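Octobre, 7 h 40

Repris le tri de la vaisselle avant la livraison des étagères Vunik. Hier soir, deux cartons fermés, étiquetés au feutre sur le petit côté. Pesée du lot emballé sur le vieux pèse-colis Mollov : l'affichage se bloque au-dessus de 30 kg, il faut peser carton par carton et additionner à la main. Papier de soie insuffisant, j'ai fini avec du kraft.

Règle retenue : l'inox en bas, la céramique sur chant, jamais à plat. Une assiette posée à plat prend toute la charge au centre. Intercalaire entre chaque pièce, bord compris.
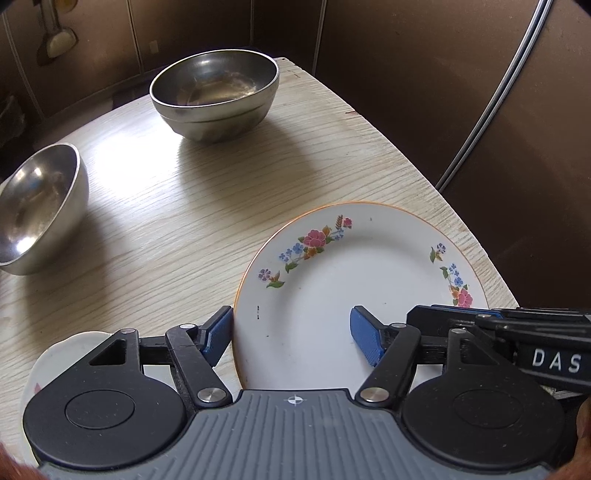 Le service à fleurs pose un problème de classement. Je l'avais noté « blanc, décor divers » dans le cahier, mention inutilisable. Nouvelle entrée : assiette ronde, filet orangé doré au bord, bouquet rose, bleu et violet avec épis de blé. L'autre pièce blanche, à motif rose pâle, passe sur une ligne séparée. Les deux bols en inox iront dans le carton du bas. Quelques points sombres sur l'assiette, à revoir à l'éponge douce, sans poudre abrasive.

Reste à mesurer l'entraxe des tablettes. Racheter du ruban adhésif.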